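Trenton Shop News: Alterations, Fittings and the Fall Rental Suits

September is when the fitting calendar starts to fill up, so most of this item is about how alterations work at Casell and when to book them. There is also news on the rental suits and on the new mother-of-the-bride rack, and a note on what to bring with you. If you already have a pickup date on your ticket, nothing here changes it.

Booking an alteration

Alterations are now booked separately from shopping appointments. Until this summer we tried to fit both into one visit, and the result was that people who came to try on dresses waited while somebody else's hem was pinned, and the other way around. The two now run on different sides of the shop. You can book either one by phone or at the front counter. Online booking works for shopping appointments only, and we expect it to stay that way through the winter.

We take alterations on anything bought at Casell, and on gowns bought elsewhere if the fitter has looked at the dress first. That first look is free and takes 15 minutes. Bring the dress clean. If it was bought secondhand, please have any old hem tape or pins taken out before you come. We can't give a price over the phone for a dress we haven't seen, even with photos, and the price on the ticket is good for that dress and that wearer only.

Most gowns need three fittings. The first sets the hem and the bodice, the second checks the sewing, and the last is a full try-on with shoes and whatever will be worn underneath. Sheath dresses in crepe sometimes need just two. Dresses with a lace border at the hem nearly always take all three. The lace has to be lifted off, moved up and sewn back down by hand, and it is slow work.

The first fitting should be no later than 10 weeks before the wedding. We would like more time than that for beaded gowns. If you come to us late we will tell you at the counter whether we can do it, and there may be a rush charge, which will be written on the ticket before you sign it.

Bustles

The bustle gets left until last and is then the thing people ask about most. There are two main kinds. An over-bustle lifts the train up and fastens it to the outside of the skirt with buttons or hooks. An under-bustle ties the train up from inside with ribbons, numbered or color-matched so that the person helping can find the pairs. The over-bustle is quicker to do up at the reception. The under-bustle hides its fastenings and suits a plain back.

We fit the bustle at the second fitting. Whoever will be doing it up on the day should come to the last one and practice. It is fine to film it. Please plan for that person to have a small light with them if the reception is in the evening, particularly with an under-bustle, as the ribbons are hard to tell apart in a dim hallway.

A long train in heavy satin may need more fastening points than a light one in tulle. The fitter will mark them while you stand still in your shoes, and it does take a while. Eat something first.

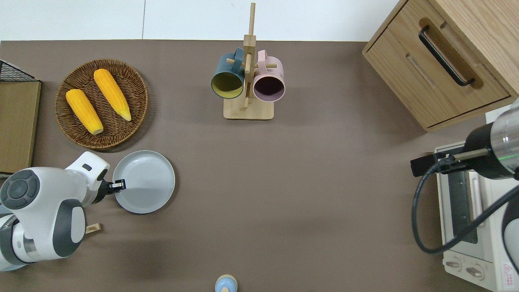
What to bring to a fitting

Bring the shoes you will wear, or a pair with the same heel height. This is the one item we can't work without. A hem is set to the shoe, and a half inch either way shows. If the shoes haven't arrived, call and move the appointment.

Bring the bra or shapewear you plan to wear. If you are thinking of sewn-in cups, come to the first fitting with nothing bought and the fitter will size them for you. The shop keeps cups in the common sizes and can order the rest.

Leave spray tan and body lotion until after you've gone home. Both come off on linings. Makeup should be light, and we have zip-up hoods at the counter for anyone coming straight from a makeup trial.

Two guests can come into the fitting side with you. The shopping side has more chairs and can seat a larger party, so if your whole family wants to see the dress, tell us when you book the last fitting and we will do the final try-on over there. Children are welcome on the shopping side. We ask that they stay out of the fitting side, where there are pins on the floor no matter how often it is swept.

Veils

The Fadine veils are back. We ran out in spring and the maker changed the edging, so if you tried one on before then, please look at it again before ordering. The new edging is narrower and sits flatter. The tulle is softer than before and falls closer to the shoulders. They come in fingertip, chapel and cathedral lengths, in ivory and soft white.

Ivory is the one to check in person. Bring your dress, or ask us for the swatch card if the dress is still on order. Two fabrics sold under the same color name can look quite different side by side, and a veil that is a shade too white will make a dress look yellow. Cut tulle cannot be returned.

A veil can be steamed here at no charge if it was bought here. Please don't iron one at home. If you are traveling with it, roll it around a towel and hang it in the bathroom when you arrive.

The mother-of-the-bride rack

We have brought in a small line from Lã for mothers, aunts and anyone else who wants a long dress that isn't a bridesmaid dress. The colors this season are slate, deep green, wine and a pale gold. Most of the styles have sleeves, and several come as a dress with a separate jacket, which helps if the ceremony is outdoors and the dinner is not.

The line goes up to size 28 and every style is made in the full range. We hold samples in a middle size and a larger one. If neither is close to yours, we will clip or extend the sample so you can see the shape and then order from your measurements. Special orders take longer than stock, so ask for the delivery estimate before you decide.

No appointment is needed to look at this rack. You will need one if you want help trying things on during a weekend.

Suits

Rental suits for fall are on the floor now in charcoal, navy and black. Tan has gone back for the season. Measurements can be taken at the shop at any time we are open, and it takes only a few minutes. For groomsmen who live out of town, we accept measurements from any tailor or suit shop, written on our card. Please don't send in measurements taken over clothing at home. We have had to swap too many jackets the day before a wedding.

Rental suits are ready for pickup on the Thursday before a weekend wedding. Everyone should try on the full suit in the shop at pickup, including the shoes. If one person is collecting for the whole group, have each of them try theirs on that same evening, while there is still time to exchange a size.

Trousers can be shortened or let down while you wait, most days. Jacket sleeves usually need to be left overnight.

Cleaning and storage

We take gowns for cleaning after the wedding, whether or not they came from us. The sooner the better with wine, grass and anything with sugar in it, including clear drinks, which can dry without a mark and turn brown months later. Point out every spill you remember when you drop the dress off, even if you can't find it now. Don't try to treat the stain yourself, and don't leave the gown in plastic.

The boxed service comes with acid-free tissue and a plain box. You may open the box. Keep it on a closet shelf, away from outside walls and out of attics and basements.

If you'd rather keep the dress on a hanger, we sell cotton bags. Heavy gowns should be hung from the inside loops and never from the shoulder straps, which stretch over time.

Payment and changes

A deposit is due when the first fitting is booked and comes off the final bill. Fittings can be moved without charge if you call the day before. A balance can be paid in parts, as long as it is cleared by pickup. We can't release a gown with money still owing on the ticket.

If your wedding date changes, tell us as early as you can. We will hold a finished gown in the stockroom at no charge for up to three months past the pickup date on the ticket. Gowns on order can sometimes be pushed back with the maker, but not once cutting has started.

Tickets from before the summer are still good at the prices written on them.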